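Wimia食材管理手册
第69号操作指引：鲜椒与豆角的小份整理、装篮及装袋

发布部门：Wimia后勤服务处
审定：Noura Khasawneh
修订日期：12/19/21

一、适用范围

本指引适用于Wimia各供餐点对绿色鲜椒（含细长青辣椒及袋装青椒）和豆角进行的小份整理工作，包括开袋、开盒、挑拣、装篮、称重、装袋、贴签及台面复位。大宗来货的验收、切配前清洗以及冷库内的堆码，不在本指引范围之内，分别按收货规程和冷库规程执行。

叶菜、菌菇及根茎类食材的整理方式与此不同，请勿套用本指引中的篮位和挑拣标准。

Cudwood与Mittal两处供餐点自本次修订起统一使用本指引，原各自张贴的简易说明同时撤下。Pandico供餐点目前只处理袋装鲜椒，可跳过第五节中有关翻盖盒的内容。

二、用具准备

开始工作前，应将下列用具备齐，并逐件检查是否清洁、完好：

塑料沥水篮。篮壁须带孔，用于盛放已挑拣的鲜椒或豆角。篮壁有裂口、毛边或孔眼堵塞的，应更换后再用。

台面垫布。可选用浅色印花垫布，以便看清散落的椒蒂、断豆和泥粒。深色垫布不用于本项工作。垫布应铺平，四角不得翘起，铺好后不再拖动。

透明食品袋。按当日领料单领取，未用完的退回原包装，不得散放在台面上。

电子秤。使用前归零，并以校验砝码核对。秤置于台面以外的独立秤架上，避免台面受力影响读数。

书写及标签用具。包括便利贴、记号笔、荧光笔、订书机、笔筒和笔袋。笔筒和笔袋可放在台面后部靠右的位置，便利贴和常用的一支笔收入侧面挂篮。

挂篮。安装在工作位侧面或后方，用扎带或挂钩固定。安装完成后应以手轻压篮口，确认无松动。

手套、围裙和发帽的穿戴要求见《个人卫生守则》，此处不再重复。

三、台面布局

工作面分为后部、中部和前部三个区域。后部放置篮子和书写用具，中部为整理区，前部用于暂放待处理的盒装或袋装食材。

篮子放在后部居中处，可略微转向或倾斜，使篮口朝向操作一侧，取放时不必越过篮沿。篮底应有一边稳定贴在垫布上，倾斜过度时会在装到半满后滑动，应及时调整。若篮后空间不足，可将篮子的后沿靠近后墙，但不宜顶住墙板。

书写用具与篮子之间应留出一只手掌宽的距离。笔帽须盖紧。笔筒中的笔应笔帽朝上，便于按颜色取用：绿色用于豆角，红色用于鲜椒，紫色用于退换记录，黑色用于重量和姓名。各供餐点如已有其他颜色约定，可继续沿用，但同一供餐点内必须一致，并在挂篮旁张贴颜色对照表。

待处理的食材不得堆叠。翻盖盒应平放，盒盖朝上；袋装食材应将袋口朝向前侧。前部区域放不下的，留在推车上，分批移入。 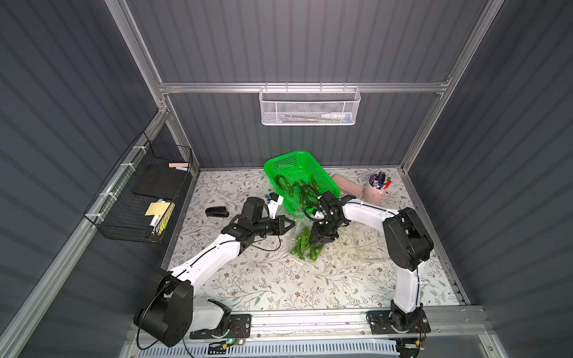
布局确定之后，当班期间不再变动。交接班时，接班人员应按同样的位置继续使用，如需调整，先与交班人员说明，并在记录表备注栏中写明调整的内容。左撇子操作人员可将中部整理区左右对调，篮子和笔筒的位置不变。

四、鲜椒的挑拣与装篮

（一）核对袋签。取一袋鲜椒，核对袋上标签与领料单的品名和批次是否一致。无标签的，移到推车下层待查，不得先行开袋。

（二）查看外观。隔着透明袋翻看一遍。袋内积水明显、有发软或发黑的个体时，在便利贴上写明情况，贴在袋外，再进行下一步。

（三）开袋。沿封口处打开，不得从袋身中部撕破。可重复使用的袋子保留封口条。

（四）取出。将鲜椒分几次倒在整理区内，每次以能够平铺一层为宜。一次倒出全部容易遮住有问题的个体，也容易滚到笔筒一侧。

（五）挑拣。按下列标准处理：

椒身饱满、表面光洁、椒蒂呈绿色者，为合格，直接装篮。

椒蒂弯曲、椒身弯曲者，不影响使用，同样装篮。弯曲的椒蒂不必掰直或摘除，摘除椒蒂的工作留到清洗之后进行。

椒身有浅表划痕但未破皮者，装篮，单独放在靠近篮口的一侧，供当日优先使用。

破皮、出水、有霉点或虫眼者，放入废料盒，不得与合格品同篮。

部分转红者，另行收集，交由厨房决定用途。Mittal供餐点的凉菜间常年接收这一类鲜椒，可直接送交Qusai Mansour。

（六）装篮。双手捧取，靠近篮底后再松开，不得从高处投入。椒蒂尖端容易卡入篮壁孔眼，装篮时如遇阻力，应将该个体退出重放，不得强行按压。篮内装至篮沿以下两指处为止。

（七）抖篮。装完后轻提篮身，左右各晃一次，使碎叶和泥粒从孔中落下，然后放回原位。垫布上的落屑用湿布抹净，再处理下一袋。

五、豆角的挑拣

豆角多以透明翻盖盒送达，也有少量散装。盒装豆角应逐盒处理，前一盒未完成时不得打开下一盒。

（一）隔盖检查。盒盖透明，应先不开盖，从上方和侧面各看一遍。盒盖内侧有大量水珠时，在记录表中勾选“结露”一栏。

（二）开盒。一手按住盒底，一手从扣合处抬起盒盖。扣合处过紧的，可沿盒边逐点松开。不得用笔尖或订书机撬动。

（三）理顺。将豆角沿同一方向理齐，便于比较长短和颜色。此步不要求首尾完全对齐。

（四）挑拣。豆荚细长、色泽均匀、弯折时有脆感者为合格。豆荚明显鼓起、豆粒轮廓突出者，说明偏老，集中放在一侧，供炖煮使用。出现锈斑的，斑点小于指甲盖者可保留，切配时去除；斑点连成片的，放入废料盒。

（五）复装或装篮。当日使用的豆角装篮，次日使用的装回原盒，扣紧盒盖，并换贴新标签。原标签不得保留在盒上，以免出现两个日期。

豆角与鲜椒不得混装于同一篮内。如当班只有一只篮子可用，先完成豆角，将豆角送入冷柜，把篮子冲洗沥干，再处理鲜椒。

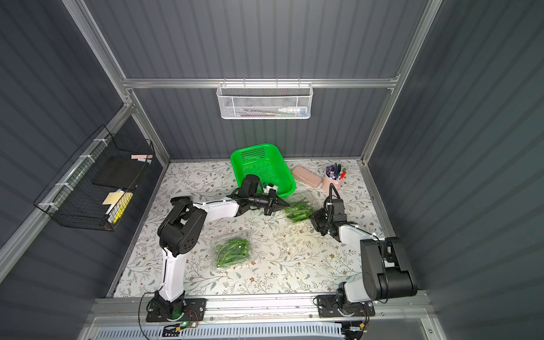 图：绿色塑料篮与置于垫布上的两只透明翻盖盒，盒内为豆角。

六、称重与装袋

装篮完成并经自查无误后，方可称重。鲜椒的标准份量为每袋600克，豆角的份量按当日菜单确定，由厨房在领料单上注明。

（一）将空袋置于秤上，归零。

（二）从篮中取出鲜椒装入袋内。接近标准份量时改为逐个添加。最后一个使总重略超标准的，予以保留；不足标准的，不得以破损品补足。

（三）排出袋内多余空气，折叠袋口，用订书机或封口条封好。直接供给幼儿餐的份量，一律使用封口条，不用订书机。

（四）在标签上写明品名、净重、整理人姓名及使用期限，贴在袋身平整处。标签不得贴在折口上。

（五）装好的袋子先平放在篮子一侧，袋口统一朝前。每完成一批，即移入冷柜，不在台面上久放。

标签用记号笔书写，字迹应在一臂距离外可以辨认。写错的，整张更换，不得涂改。荧光笔仅用于标记“当日优先”，不得用来书写重量。

各供餐点每班至少抽查2袋，由另一名人员复称。复称结果与标签不符的，该批全部重称，并在记录表中注明原因。

七、篮位调整

整理过程中，篮子会因装入食材而逐渐移位。出现以下情形时，应停下来调整：

篮口已不再朝向操作一侧；

篮子与袋子之间的空隙不足以容纳一只手进出；

篮底压住了标签、笔帽或其他小件；

垫布在篮底处起皱。

调整时应先将篮外的食材移开，再双手握住篮子两侧平移。不得单手拉拽篮沿。装满的篮子如需大幅移动，先取出一部分食材。

篮子可从后部移到工作面中央使用，适合整理量较大、需要从两侧取放的情况。此时袋子放在篮子右侧，前部区域保持空出，书写用具仍在后部原位。Cudwood供餐点的工作位较浅，日常即采用这一放法。 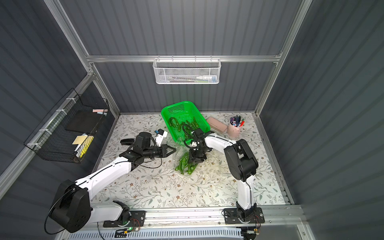 图：塑料篮放在工作面中央的放法，篮身略微倾斜。

八、挂篮与文具的管理

文具虽不直接接触食材，但与食材处在同一工作位，应按下列要求管理。

侧面挂篮用于存放便利贴、记录板和一支备用笔。便利贴按颜色分叠放置：黄色用于待查，粉色用于厨房留言，其他颜色不作规定。使用过的便利贴应在当班结束前处理完毕，不得夹在未用的便利贴之中。

后方如另有挂篮，可存放瓶装用品和备用笔。瓶子应盖紧，标签朝外。凡属清洁用品的，一律另存于清洁柜，不得放入工作位的任何挂篮。

笔袋用于收纳不常用的笔和备用笔芯，平时拉合。笔袋为织物材质的，每周清洗，清洗期间以密封盒代替。

订书机使用后放回工作面左侧。每班开始和结束时，各检查一次订书钉余量，并确认台面上没有散落的订书钉。发现散落而无法确认数量的，当批食材停止使用，立即报告当班负责人。

固定挂篮的扎带应剪齐末端，剪下的部分当场收走。扎带发黄、发脆时应更换。更换工作须在台面没有食材时进行。

九、收尾与记录

（一）将剩余的合格食材装袋或装盒，贴签后送入冷柜。

（二）废料盒称重，数字填入记录表，随后倒入厨余桶。

（三）篮子用流动清水冲洗，孔眼处以软刷刷净，倒扣沥干。

（四）垫布先抹去落屑，再以温水和中性洗涤剂擦洗，晾干后铺回。布面有破损或顽固染色的，填写更换单。

（五）笔筒、笔袋和订书机复位，挂篮内物品核对一遍。

（六）填写整理记录表，由整理人和复称人分别签名。记录表按月装订，交后勤服务处存档。

记录表中的“备注”一栏应写明具体情况，避免只写“正常”或“异常”。例如：“盒盖结露，豆角末端偏软，已挑出供炖煮。”

十、常见问题

篮中的鲜椒反复滚出怎么办？
多因篮子倾斜过大或装得过满。先降低倾斜角度，再减少装量。仍有滚出的，检查篮底是否变形。

袋装鲜椒可否整袋放入篮内？
可以短时暂放，但不得代替挑拣。整袋放入的，必须在袋外贴黄色便利贴，注明“未拣”。

翻盖盒的盒盖断裂，盒内豆角是否还可使用？
断裂处无碎片掉入的，转入清洁的食品袋，按散装豆角处理。发现碎片或不能确定的，整盒退换，使用紫色笔填写退换记录。

鲜椒处理后皮肤有灼热感，应如何处理？
停止操作，脱去手套，用洗涤剂和冷水反复清洗，其间不要触碰眼睛和面部。症状持续的，前往医务室。

标准份量可否自行改动？
不可以。确有需要时，由供餐点负责人向后勤服务处提出，批准后在领料单上标明，仅对该单有效。

十一、联系方式与修订说明

对挑拣标准有疑问的，请联系Ruba Awwad；用具领取和更换，请联系Omar Abou Jaoude；记录表和标签的印制，由Yara Farah负责。

本次修订的主要内容：新增第七节“篮位调整”；将鲜椒与豆角的挑拣标准分列；明确幼儿餐份量不得使用订书机封口；取消原有的“混装篮”做法。旧版指引中关于木质托盘的条款一并删除，现存托盘退回仓库。

下一次例行审查安排在4月，各供餐点如有修改意见，请在审查前以书面形式提交，并附上相应的记录表复印件。

相关文件：收货规程；冷库规程；个人卫生守则；废料称重与登记办法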